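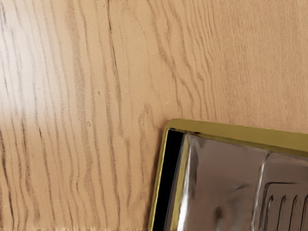

# Poner a punto la celda del hornito en Jillov, paso a paso

Llevo desde mayo peleándome con esta celda y ya me han pedido tres veces las notas, así que las paso a limpio. Es la celda simulada que usamos en Dorolen para probar la apertura de puertas: un brazo blanco, una pinza negra de dos dedos, una mesa de madera y un horno de sobremesa negro y dorado. Parece poca cosa, ¿verdad? Pues la primera vez tardé una tarde entera en conseguir que los dedos llegasen al asa sin atravesar la puerta.

Doy por hecho que ya tienes Jillov instalado y que el brazo carga sin errores. Si no te carga, mira antes las rutas de las mallas, que casi siempre es eso.

## 1. Empieza por la mesa

Carga la mesa sola, sin brazo y sin nada encima, y deja caer un cubo de prueba. Si el cubo tiembla o se hunde un pelín, para ahí y arregla el contacto antes de seguir. En mi caso la malla visual y la de colisión no estaban a la misma altura (culpa mía, exporté la madera dos veces con orígenes distintos) y estuve un buen rato echándole la culpa al motor de física.

Cuando el cubo se quede quieto, guarda la escena con otro nombre. Yo la llamo `mesa_limpia` y vuelvo a ella cada vez que rompo algo, o sea, a menudo.

## 2. Coloca el horno y bloquea la base

El horno va girado respecto a la mesa, con el frente mirando al brazo en diagonal. Si lo pones perfectamente recto, la muñeca acaba en una postura feísima y el planificador se pone a dar vueltas.

- Fija el cuerpo del horno a la mesa. Solo debe moverse la puerta.
- Comprueba el eje de la bisagra moviendo la puerta a mano con el deslizador.
- Sube la fricción del asa antes que la de los dedos.
- Desactiva la colisión entre la puerta y su propio marco.

Ese último punto me lo salté durante días. La puerta nacía metida medio milímetro en el marco y, en cuanto arrancaba la simulación, salía disparada. ¡Un susto cada vez!

## 3. Ajusta la pinza

Esta es la parte con más miga. Nuestra pinza tiene varillas y articulaciones que se mueven juntas, así que en el modelo hay un solo actuador y el resto va atado con restricciones. Ve en este orden:

1. Abre la pinza del todo y apunta la separación entre yemas. A mí me sale 114 mm en el modelo; si te sale otra cosa, revisa la escala antes de tocar nada más.
2. Ciérrala en vacío, despacio, y mira si los dos dedos llegan al centro a la vez.
3. Si uno llega antes, busca la restricción floja en ese lado y endurécela poco a poco.
4. Ábrela y ciérrala 10 veces seguidas. La separación final tiene que ser siempre la misma.

No subas la fuerza de cierre para tapar un dedo perezoso. Yo lo hice, quedó estupendo en vacío, y luego al tocar el asa las varillas empezaron a vibrar como una batidora. Tuve que tirar 1117 intentos grabados con esa configuración — me dolió en el alma.

## 4. Lleva el brazo a la postura de aproximación

Con la pinza ya abierta, baja el brazo hasta dejarla delante del horno y para antes del contacto. Me gusta hacerlo a mano, articulación por articulación, y guardar la postura cuando me convence. El truco es vigilar el dedo de arriba: es el que se acerca primero a la esquina del frente y al extremo del asa, y si te pasas roza el marco.

Yo dejo un par de trastos en la mesa, bajo el brazo, para comprobar que la bajada no se lleva nada por delante. Si quieres una primera pasada más tranquila, quítalos y vuelve a ponerlos después.

Guarda esta postura con la pinza abierta y sin nada entre las yemas. Suena a perogrullada, pero el estado de la pinza se guarda junto con el del brazo, y más de una vez he cargado una aproximación preciosa con los dedos cerrados.
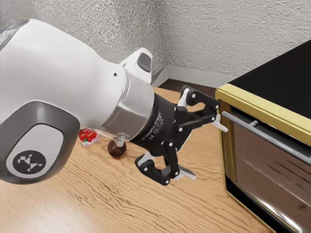 Kavitha Palaniappan me escribió al leer el borrador: Yo bajaría primero la velocidad de la muñeca y solo después tocaría la postura. Con la velocidad de fábrica, en mi equipo el brazo se pasaba de largo al frenar y parecía que la postura estaba mal guardada, cuando estaba perfecta. Perdí media mañana moviendo puntos que ya estaban bien.

Pues tiene razón, y lo he añadido a mi lista. En Jillov el límite está en el panel de articulaciones, en la última pestaña. Lo pongo a la mitad mientras ajusto y lo devuelvo a su sitio cuando la aproximación sale limpia.

## 5. Primer contacto con el asa

Ahora sí, cierra sobre el asa. Hazlo en cámara lenta y con los contactos dibujados en pantalla. Lo que quieres ver son puntos de contacto en las dos yemas, estables, sin parpadeos. Si parpadean, reduce el paso de simulación y repite.

Luego tira un poquito hacia fuera. Poquito de verdad. Si el asa resbala, ajusta la orientación de la muñeca antes de meter más fricción; con un asa cilíndrica, unos grados de giro cambian muchísimo el agarre.

Mis síntomas más habituales, por si te ahorran tiempo:

| Síntoma | Dónde miro primero |
|---|---|
| La puerta salta al arrancar | Colisión puerta-marco |
| Un dedo llega tarde | Restricciones de ese lado |
| El asa se escapa al tirar | Giro de la muñeca |
| El brazo oscila al parar | Amortiguación de las articulaciones |
| Todo se mueve a tirones | Paso de simulación |

## 6. La prueba larga

Cuando todo va bien a mano, lanzo el guion de Hegde (está en la carpeta de herramientas), que repite aproximación, cierre, tirón y vuelta. Lo dejo correr 1503 ciclos y me voy a comer. A la vuelta miro dos cosas: la separación de las yemas al final y la posición de la base del horno. Si la base se ha desplazado, aunque sea una miseria, es que el paso 2 quedó a medias.

Un aviso con los registros: el guion escribe siempre en el mismo archivo y machaca el anterior sin preguntar. Cámbiale el nombre antes de relanzarlo.

## Mantenimiento

Cada vez que actualizo Jillov repito los pasos 1 y 3, sin excepción. Las actualizaciones suelen cambiar algún valor de contacto por defecto y la pinza es lo primero que lo nota. El resto lo reviso solo si la prueba larga da algo raro.

Me queda pendiente pasar la celda a la versión de Mindetti, que trae otra bisagra para la puerta. La he abierto una vez y la puerta giraba hacia el lado contrario, así que de momento sigo con la de siempre.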